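Drurard Track 8
Pose tracking and trajectory cleanup for hand-held grippers

Drurard Track turns recordings from hand-held grippers into trajectories a robot arm can follow. It reads the marker cubes on the tools, works out where each gripper is relative to the table, and writes one time-aligned file per take. It runs on a single Linux workstation and does not need a motion capture room.

What it does

Track solves for both grippers at once. If a marker face turns away from the head view, the solver carries the pose forward from the wrist views until a face comes back. Gaps of up to 17 samples are filled and flagged. Longer gaps are left open so you can decide whether to keep the take. 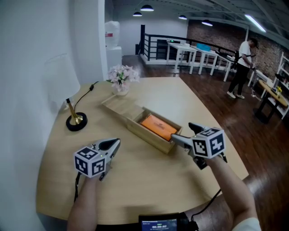
The default output rate is 30 samples per second. You can raise it if your controller needs denser waypoints, but most users interpolate on the arm side. Gripper opening is stored in its own channel, and left and right are never merged.

Reachability check

Each take can be tested against an arm model before export. Track marks any segment where the arm would pass a joint limit or the two arms would come too close. The checker ships with 52 arm models, and you can load your own URDF. 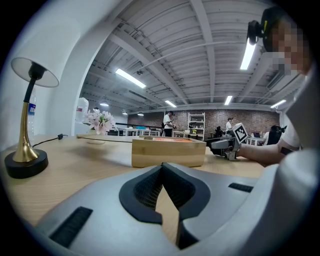
Stamcombe, February

Version 8 is now available to all license holders. Changes in this release:

New slip filter for two-handed work with small boxes and lids
Marker cube calibration can be done from one short take
Teixeira planner export now includes gripper opening
Fixed a crash when a take had no left-hand data
The old Flastberg log format can be read but no longer written

Projects from version 7 open without conversion. Saved filter settings carry over, except for custom smoothing windows, which have to be entered again.

Licensing

Track is licensed per workstation, with updates included for the license term. The viewer is a separate free download and opens any Track file, including flagged gaps and reachability marks. Floating licenses are available on request from the Stamcombe office.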